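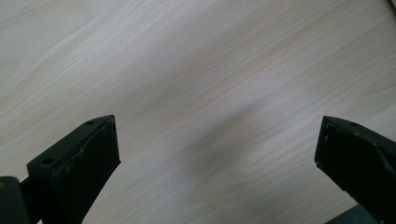 Attachment 1: tabletop, pale wood grain

Stemmont Travel Forum > City Breaks > Grondton
Topic: Rail or coach transfer from Grondton airport to the old quarter

Bonifacio Cifuentes
Moderator
30 March 2018

Members are invited to share recent experience of the transfer between Grondton airport and the old quarter. The previous topic had reached 161 replies and has been closed. Kindly state the month of travel and whether luggage was carried.

harbour_wren
Member

I travelled in February with one large case. The coach leaves from outside the arrivals hall and sets down at the Lytvynenko Gate, from which the cathedral square is a short walk downhill. The journey took 59 minutes. I would recommend the coach to any visitor staying inside the walls.

T_Oyelaran
Senior member

I must respectfully disagree with the above. The railway is the better choice for most visitors. Trains call at Drastetti station, where tram 8 continues to the foot of the citadel steps. The coach is held up at the river bridge every morning, and passengers with a timed entry to the palace museum should not depend on it.

harbour_wren
Member

The previous contributor does not mention the citadel steps themselves. There are a great many of them, and the lift beside them was closed for repair throughout my stay. With a case, I do not regard this as a reasonable route.

T_Oyelaran
Senior member

The point regarding the lift is accepted. I would observe, however, that the tram also stops at the lower market, where the street is level. Visitors should leave there and follow the arcade.

Signed, Trinity Oyelaran

pellworth
New member

May I ask whether the combined ticket for the train and tram can be bought on the platform? The hotel advised that it must be obtained before leaving the terminal.

Bonifacio Cifuentes
Moderator

The hotel is correct. The combined ticket is sold at the desk in the terminal only, at a price of 300 in local currency, and must be stamped before boarding. The coach fare is paid to the driver.

harbour_wren
Member

I would add that my driver did not accept cards. I remain of the view that the coach is preferable after dark, when the arcade is poorly lit.

pellworth
New member

Thank you to all. I shall take the train on arrival and the coach on my return, and will report on both.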